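Bedroom setup for a small rental - step platform, bedding, where do coats go
Forum > Home & Storage > Bedrooms

dravine_dad
Posted Monday, 7:40 am
Redoing the back bedroom before February is over. No closet. Herringbone floor stays, not touching it. Budget is 600 for everything that isnt the bed. Need hanging space and something to step up on. Ideas? Typing on a break so sorry for the mess

clo_cleton
hooks. always hooks. skip the wardrobe, they eat a small room

K. Seol
Hooks wreck rain jackets. Get a rail and decent wooden hangers. Also whats the step for, is the bed that tall?

dravine_dad
Bed's fine, base is low enough. Step is for the high shelf I want on that wall, and for sitting on to do shoes. Pic of where I'm at

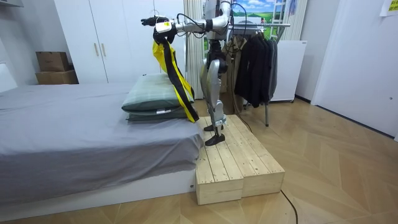 Step platform first, thats the part I can't decide on. Two boxes, pushed together, so I can split them up later. The pine is still unfinished, gaps between the slats, and you can see the cut ends of the boards on the front. Do I oil it or leave it. Wife says paint it white to go with the bed base. Pillows stay at that end, gray sheet is staying too, we own 2 of them.

clo_cleton
don't paint. knots bleed through in a year, ask me how I know

lowshelf24
Paint is fine if you seal the knots first. Shellac primer, two coats, done. People on here are scared of paint

clo_cleton
did shellac. still bled. so

lowshelf24
Then it was thin shellac or old shellac

K. Seol
Hardwax oil. Wipe on, wipe off. Will go a bit yellow. And put felt under both boxes before they scratch up that floor, please

dravine_dad
Felt, yes, good. Ordering tonight. Ok now coats. We have one long coat each plus rain stuff, thats it

jilard_st
24 inches of rail is plenty for that. Anything longer you just fill up with junk

K. Seol
Agree on the rail, disagree on cheap hangers. Thin wire ones leave points in the shoulders. Curved wood, smooth finish, no bare edges. I (Kyung-hwa, hi, mod of the laundry board) hang anything shiny and thin like this:
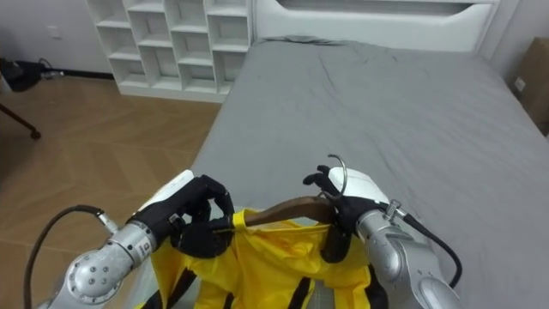 Rainwear on hangers, quick version
- Shake it out first, outside if you can
- Curved wood hanger, shoulders sitting on the wood, collar pulled up around the hook
- Dont iron the creases. Let it hang, most of them drop
- Leave it open untill its dry all the way through
- Then onto the rail, with a gap next to it

clo_cleton
that's a lot of work for a raincoat. hook by the door, 4 seconds

K. Seol
And then a hook bump in the neck forever. Your coat your call

lowshelf24
Siding with the hook for wet, hanger for dry. Both exist

dravine_dad
Going with that. Hook in the hall, rail in the bedroom. Nice yellow btw, ours are both navy and impossible to find in the morning. Last q, is a cubby bookshelf dumb for sweaters? Like the white one in your pic

K. Seol
Not dumb. Fold them in thirds, dont stack high. Screw it to the wall

jilard_st
what jilard said last time this came up (me), measure the baseboard first or it wont sit flush

dravine_dad
Didnt measure the baseboard. Brb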